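**Endness 4**|桌面版与服务器版|Dalent 出品
本页更新于 2018年12月8日

# Endness:把堆积如山的导出文件放到该放的地方

您的“下载”文件夹里现在有多少个叫 report 的文件?report(1)、report(2)、report_final、report_final_改、report_final_改_给老板看的。我们不打听。我们自己的一台办公电脑上曾经有 536 个,其中内容完全相同的占了一大半,剩下的那些打开以后也没有人敢删。

Endness 是一款报表导出文件的归档与比对工具。它盯着您指定的文件夹,看到新的 CSV、TSV 或 XLSX 文件落下来,就按您写好的规则改名、去重、归档,并在需要时告诉您这一份和上一份差在哪里。它不画饼图,不做预测,也不会在启动时祝您今天愉快。

## 它做什么

**改名。** 规则由字段拼成:来源系统、报表名称、数据起止日期、导出时间、操作人。字段可以从文件名里取,也可以从表头或指定单元格里取。如果您的业务系统把所有报表都导成 export.csv(很多系统都这么干,而且看上去引以为荣),请从单元格里取。

**去重。** 按内容比对,文件名和修改时间都不参与。可以忽略列的顺序,也可以忽略“生成时间”这类每次必变的列。重复的文件会移入“暂存区”,默认保留 10 天,期满后删除。删除之前会在日志里写一行。写了之后有没有人看,我们管不着。

**归档。** 支持本地目录、网络共享和 SFTP。目录层级用斜杠书写,不存在的目录会自动创建。拼错的目录也会自动创建,请留意这一点,有位客户因此拥有了一个名叫“财物部”的部门。

**比对。** 选两份同类报表,Endness 会列出新增、消失和改动的行。主键可以是一列,也可以是几列合用。没有主键的报表也能比,只是结果会比较有想象力。

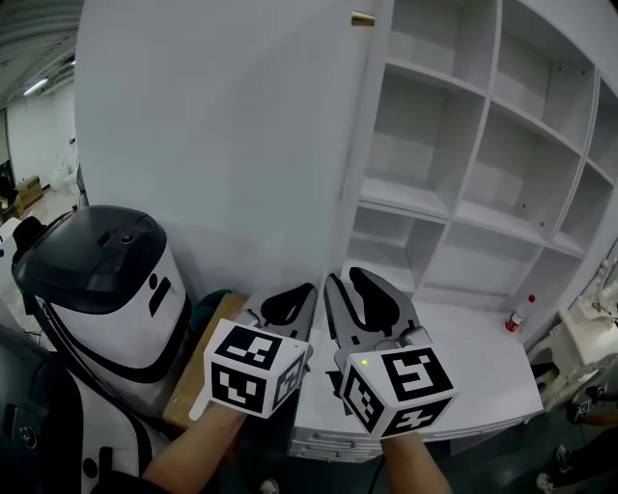
*白色层架前,并排举着的两只手持夹爪。*

## 规则怎么写

规则存放在一个纯文本文件里,您可以用界面里的编辑器改,也可以用记事本改。最短的规则只有三行:

```
当 文件名 包含 "export"
改名为 {来源}_{报表}_{起始日期}_{截止日期}
移至 /归档/{年}/{月}/
```

几条说明,顺序没有讲究:

- 规则从上往下执行,先匹配到的先得。把范围最宽的那条放在最上面,下面的就都是摆设了。
- 日期格式可以逐条指定。没有指定时按系统区域设置走。如果两位同事的区域设置不同,您会得到两种日期,以及一次会议。
- 中文、空格和括号都可以用在文件名里。斜杠、冒号和问号不行,这是操作系统的意思,我们也争取过。
- 规则保存后立刻生效,已经归档的文件不受影响。想让新规则追溯旧文件,请用“重新整理”,并先点一次“试运行”。
- “试运行”会生成一份清单,写明哪个文件将被改成什么名字、搬到哪里。清单本身也是 CSV。是的,它也可能被归档。

规则文件的每次改动都会留底,最多 7 个历史版本。更早的版本会被覆盖,所以请不要在一个下午里保存十几次来表达心情。

## Anico 连接器

有些报表不必等人去下载。Anico 是 Endness 的附加组件,按计划登录您的业务系统,填好日期范围,取回文件,然后退出。它支持带 API 的系统,也支持只有一个“导出”按钮的系统。第二类占多数。

设置一个计划需要以下几步:

1. 在“连接”页新建一个来源,填入地址和账户。建议单独开一个只读账户。用管理员账户也能运行,只是审计的同事会想认识您。
2. 点“读取报表列表”,勾选需要的报表。列表很长时可以搜索,支持拼音首字母。
3. 设定日期范围。可以写固定日期,也可以写“上个自然月”“上周一至周日”这样的相对范围。
4. 设定运行时间。同一时刻不要排太多计划,源系统会变慢,而源系统变慢时,大家首先怀疑的总是新装的那个软件。
5. 点“立即运行”,看看取回来的文件对不对。

源系统要求验证码的,Anico 会停下来等人。等多久可以设置,超时后发邮件提醒,再超时就把这次计划记作失败。失败记录用橙色显示。最初用的是红色,试用期间有人投诉说看了心慌。
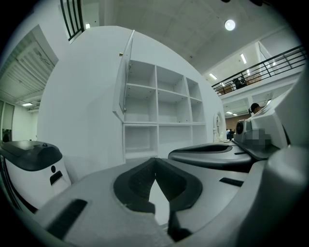 图片来源:Van Hecke

## 关于表头

业务系统升级以后,报表的表头往往会变。“客户编号”变成“客户ID”,再过一个版本变成“客户 ID”,中间多了一个空格。下游的公式全部报错,负责升级的人当天休假。

Endness 会记住每类报表的表头。新文件的表头和记录不一致时,您可以让它:

- **照常归档并提醒。** 默认选项,适合大多数人。
- **暂停归档,等待确认。** 适合月底要拿数据去对账的人。
- **按别名表自动换回旧表头。** 适合已经不想再改公式的人。别名表要自己维护,可以导入导出,格式请参见随附的样例文件。

多出来的列会保留在最右边。少掉的列会填空值,并在日志里注明。列名相同而含义变了的,比如“金额”悄悄从含税变成不含税,Endness 看不出来。如果您知道哪款软件看得出来,请写信告诉我们。

## 编码、分隔符和其他旧账

读取时自动识别 UTF-8、GB18030 和 Big5,带不带 BOM 都可以。写出时默认 UTF-8 带 BOM,这样双击用表格软件打开时不会满屏问号。不喜欢 BOM 的用户可以在“高级”里关掉,并请做好接同事电话的准备。

分隔符支持逗号、分号、制表符和竖线。字段里带换行的也能正确读取,前提是源系统老老实实加了引号。没加引号的,Endness 会把可疑的行挑出来放进单独的文件,后缀是 _存疑。

长数字串(身份证号、运单号、银行卡号)一律按文本处理。如果您曾经见过运单号变成 4.6E+17,就会明白我们为什么把这一句单独写成一段。 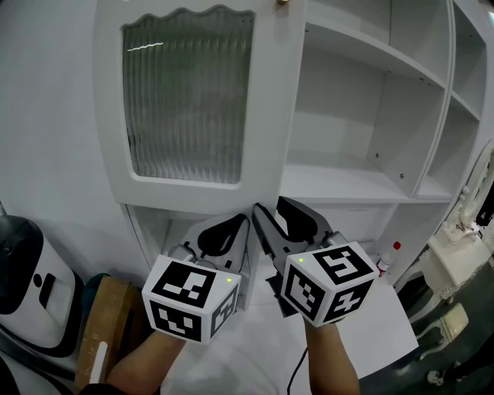

## 版本与价格

| | 桌面版 | 服务器版 |
|---|---|---|
| 改名、去重、归档 | 有 | 有 |
| 报表比对 | 有 | 有 |
| 表头监测 | 仅提醒 | 全部选项 |
| 多人共用规则 | 无 | 有 |
| Anico 连接器 | 另购 | 已含 |
| 日志集中查看 | 无 | 有 |
| 授权方式 | 每台电脑一份 | 每台服务器一份 |
| 价格 | 759 元 | 请询价 |

桌面版是一次性付费,同一大版本内的更新免费。服务器版写“请询价”,我们知道大家都讨厌这三个字,我们买别人的软件时也讨厌。价格取决于您要接几个源系统,以及其中有几个是十几年前写的。

试用版功能完整,唯一的限制是归档后的文件名末尾会带上“_试用”二字。购买后运行一次“重新整理”,可以一并去掉。有用户买了之后嫌麻烦没去,那些文件现在还在试用。

## 系统要求

- Windows 7 及以上,64 位。服务器版需要 Windows Server 2012 R2 或更新。
- 内存 4 GB 起。比对大报表时越多越好,这句话放在哪款软件的页面上都成立。
- 安装时需要管理员权限,日常使用不需要。
- 网络共享须保持可写。只读的共享可以当来源,不能当归档目录。提这个是有缘故的,支持信箱里每个月都有一封。
- 无需联网激活。授权文件是一个小文件,请不要把它放进被 Endness 监控的文件夹。

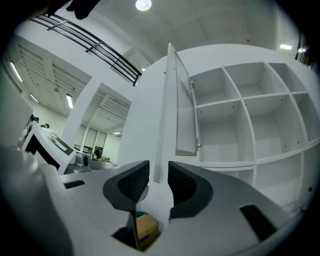 *白色夹爪的两指之间,看得见一只棕褐色小纸盒。*

## 常被问到的事

**会不会误删文件?**
Endness 只删除暂存区里到期的重复文件。归档目录里的东西它不删。暂存区的自动删除也可以整个关掉,代价是磁盘空间,以及若干年后某位继任者的困惑。

**文件还没下载完就被搬走怎么办?**
它会等文件大小稳定、且没有别的程序占用时才动手。浏览器的临时文件后缀已经在排除列表里,您可以自行增补。

**能处理 PDF 吗?**
可以改名和归档,不能比对。PDF 里的表格看着像表格,里面是什么要看运气。

**可以一台电脑监控多个文件夹吗?**
可以,数量没有限制。把整个 C 盘设为监控文件夹也能通过校验,下一版会多弹一个确认框。

**从第 3 版升级要注意什么?**
规则文件会自动转换,原文件留在旁边,后缀改为 .old。第 3 版里的“智能命名”已经取消,使用过的用户应该不会太怀念。Anico 的计划需要重新输入一次密码。

**有没有 Mac 版?**
十二月的回答和之前一样:没有,在考虑。

## 购买与支持

桌面版可以在本站直接下单,授权文件随订单邮件发送,找不到时请先看垃圾邮件。服务器版请填写询价表,表里有一栏问“目前如何管理导出文件”,填“没有管理”即可,大部分人都是这么填的。

支持请求请附上日志,位置在“帮助”菜单的“打包日志”下。打包出来的压缩文件已经去掉了报表内容,只留文件名。如果您的文件名本身就需要保密,请先与我们联系,我们会发一份脱敏步骤给您。

支持时间为工作日。月底最后两个工作日回复会慢一些,那几天大家都在导报表。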